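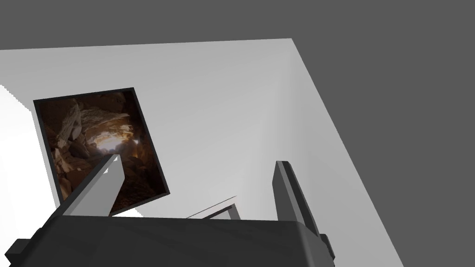
RESIDENT SERVICES

Home | News | Services | Meetings | Forms | Contact

Changes to Household Water Billing Take Effect in September

Print this page | E-mail this page

Saturday, May 30, 2026

The Magesa Water District will move all residential accounts from quarterly to monthly billing beginning with the September statement. The change applies to every household served by the District, including those in the Stostden service area, which joined the system under the consolidation agreement. Commercial and agricultural accounts are already billed monthly and will see no difference.

Rates are not changing as part of this transition. The charge per unit of water, the base service charge and the sewer charge remain as published in the current rate schedule. The base service charge, now collected four times a year, will be divided into equal monthly amounts. A household that uses the same quantity of water as in the previous year will pay the same total over twelve months.

The District received 348 written comments during the public review period. Many residents on fixed incomes asked for smaller and more regular bills. Others asked for earlier notice of leaks. Under quarterly billing, a running toilet or a broken irrigation line may go unnoticed for up to three months, and the resulting charge can be considerable. Monthly readings will bring unusual use to the customer's attention sooner.

What customers will receive

Each residential customer will receive a final quarterly statement in the summer. The first monthly statement will follow in September and will cover a single billing period. Customers whose final quarterly balance has not been paid by that time will see it listed on a separate line marked "Prior Balance." Payment of the prior balance is due on the date printed on the original quarterly statement.

The new statement is one page, printed on both sides. The front shows the amount due, the due date and the meter readings used to calculate the charge. The back shows water use for each of the previous twelve months, as records allow. Accounts in the Stostden service area will begin with a shorter history, as readings taken before consolidation were kept in a different unit of measure and cannot be shown on the same chart.

Payment methods

Customers enrolled in automatic payment do not need to enroll again. Withdrawals will take place monthly on the due date. Customers who have set up recurring payments through their own bank should change the amount and schedule directly with the bank, as the District is unable to alter those arrangements.

Payments by check may be mailed in the envelope provided or placed in the drop box at the District office on Javora Street. The drop box is emptied at the close of each business day. Please write the account number on the check. Account numbers will stay the same, with the exception of 229 accounts in the Stostden service area that currently share a number with an older Magesa account. Those customers will be notified by letter and will have their new number before the first monthly statement is issued.

Customers who prefer to receive statements by e-mail may make that choice through the Trisix customer portal or by returning the form included with the final quarterly statement. To date, 2,141 households have chosen electronic statements. Paper statements will continue to be mailed at no charge to all other customers.

Meter access

Monthly billing depends on regular readings. Residents are asked to keep the meter box clear of soil, mulch, parked vehicles and stored items. Shrubs and ground cover should be trimmed back so that the lid can be lifted fully. Dogs should be secured or kept indoors on the scheduled reading day, which will be printed on each statement.

When a meter cannot be reached, the District will issue an estimated bill based on past use and will correct it at the next reading. After two estimated bills in a row, a notice will be left at the property with instructions for arranging an appointment.

Assistance with bills

The Household Assistance Fund remains available to qualifying customers. Applications may be picked up at the front counter or requested by mail. Customers already receiving assistance will have their credit spread across monthly statements and do not need to reapply until their current term ends. Payment plans now in effect will be honored on their existing terms.

Customers who own more than one property may ask to have their due dates aligned. Requests should be made in writing and should list every account number concerned. Landlords who receive bills on behalf of tenants are asked to share this notice with them.

Questions about the new schedule may be directed to the customer service counter during regular office hours. The full text of the billing policy is available at the counter and under Forms on the District website.

Print this page | E-mail this page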